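Ditel Design Working Group: Minutes
January 22, 2019

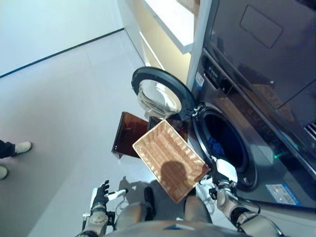

Attendance
Present: Faith Muli (chair), Flynn Kingi, Chi-keung Chien, Peninah Kaijage (minutes)
Apologies: Kipchumba Ndung'u

1. Previous minutes
Accepted with one correction: item 4 should read "dedicated server", not "listen server".

2. Cesodmont build status
Chien reported 341 open tickets, 11 of them marked as blocking. Most blocking tickets concern save corruption when a player leaves a co-op session during autosave. A fix is in the test branch and has not been merged. Kaijage asked that the old save format stay readable until release. Agreed.

3. Frame rate on base consoles
Target remains 30 fps. The harbor level drops below target when all 4 players are in the market area. Kingi will cut shadow distance first and report before any crowd models are removed.

4. Ikwood contract
Ikwood has delivered the second batch of music. Two tracks loop with an audible gap. Muli to return them with timestamps. Payment for the batch is on hold until the replacements arrive.

5. Kárason engine upgrade
Ndung'u sent written comments recommending no upgrade before content lock. Chien disagreed, citing the controller input bug in the current version. No decision. Carried over.

6. Release window
October stands. Store page text is due from Kaijage.

Actions
Chien: merge save fix after test pass
Kingi: shadow distance test, harbor level
Muli: Ikwood track notes
Kaijage: store page text
Ndung'u: cost of the engine upgrade in staff days

7. Other business
None. Meeting closed.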